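Teaching two arms to turn a dial to its mark, in simulation first

If you have followed the Flornatitz build from the start, you know the plan: two arms on one stand, a long white table, and a rotary base with a disc that has to be turned until its orange mark meets the orange mark on the base. The shared workshop on Huncombe Lane has the bench space for the real thing, but I wanted the whole job running on my computer before I cut a single piece of metal. This part covers the dial task from a blank scene to a first working turn, and I had so much fun with it!

What you need

A physics simulator that handles contact between small parts (I use Rostami, but the steps carry over)
A model of your arm and gripper with correct joint limits
A simple mesh for the base and one for the disc
A gamepad or a second arm for driving by hand

Step 1. Build the base and the disc as two bodies

Make the base a low square block with a round recess in the top. The disc drops into the recess and gets one hinge joint, straight up through the middle. Set the hinge damping to something you can feel. With zero damping the disc coasts forever after the lightest tap, and you will spend an evening chasing it.

Give the disc a large center opening and a couple of small holes nearer the rim. Then add the marks, one small orange rectangle on the base just outside the disc and a bigger, brighter one on the disc itself. Keep the marks as plain colored patches with no thickness. My first ones were little raised boxes and a fingertip snagged on them every single time.
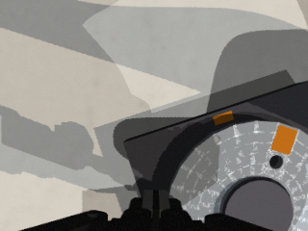 Grenetti wrote in to ask whether the marks need to be orange at all, given that a hinge angle can be read straight out of the simulator. You can read it, sure, and for scoring I do. But the real dial will have no encoder, so the control program has to learn from what the wrist camera sees. Pick any color that stands out from your disc and stick with it on both parts.

Step 2. Put the arms where they can reach

Mount both arms on the crossbar of the stand, one at each end, and set the stand behind the table. Run the reach check before you go any further. In Rostami this is a single menu entry, and it paints the reachable part of the tabletop. Drop the block well inside the painted area. Near the outer limit the wrist runs out of rotation halfway through a turn, and a dial is all about wrist rotation.

Now pick a starting pose for each arm. The working arm should begin above the block with the fingers pointing straight down. The other one should be parked out of the way.

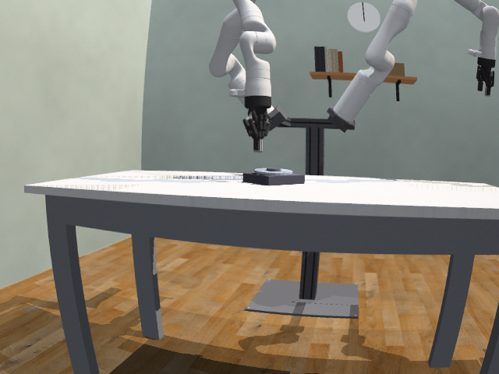
A parked arm still costs you computing time, so set its joints to hold position and turn off its self-collision checks while you work on the dial. I kept both arms in the model because the next task needs them together. Park the spare one high, with its gripper well above the right end of the table, and you can swing the working arm through a full turn without a thought for its neighbor. Save this pose under its own name. I called mine "home" and have reset to it more times than I want to know.

Step 3. Tune the contact

This is the slow part – and the part that pays off most. Set the physics to 600 steps per second and try a push against the side of one of the small holes. If the fingertip sinks into the disc, raise the contact stiffness. If it buzzes, lower it a little or add damping. Change one number at a time and write it down.

Then try a descent. Bring the gripper down slowly, stop short of the disc, and check the gap from the side before you close the rest of it.
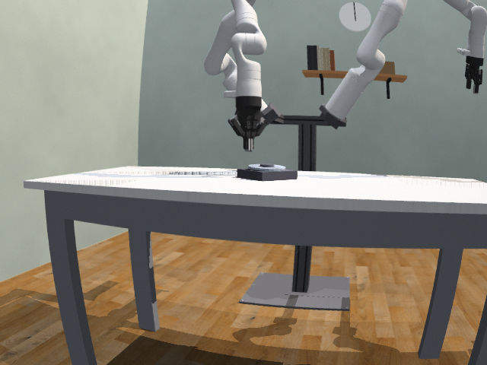
Left arm above the dial, second arm parked.

Go down the last stretch in small moves. I use 2 millimeters per press of the button, which feels painfully slow for a minute and then feels just right.

Step 4. Record some turns by hand

Switch to the wrist view and drive the arm yourself. Start each run with the disc at a random angle, turn it until the two marks line up, back off, and save. Reset to home and go again. I recorded 154 runs over two weekends in May, and the early ones are ugly. Keep a few of the ugly ones anyway, especially those where you overshot and came back, as they show the program how to recover.

Vary the lighting and the surface pattern between runs. The real bench has a window on one side, and the shadows crawl across it all afternoon, so I wanted a program that had already seen plenty of shadow.
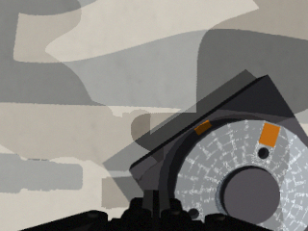
Randomize the starting angle over the full circle too. I left mine in a narrow range for the first batch and the program learned to turn the disc one way only. Lovely smooth turns, all clockwise, even when the short way around was to the left!

Step 5. Test it

Train on your recordings, then run 10 fresh starts with the hand controls unplugged. Count a run as good if the marks line up and the gripper ends clear of the disc. If the arm stalls over the dial, check that your camera view is the same size in training and in testing. If it turns past the mark, go back to the hinge damping from Step 1 and raise it a notch.

The mesh files and my contact settings are in the Flornatitz download folder, in the one marked "dial". Next part is the two-handed task, so leave that second arm where it is.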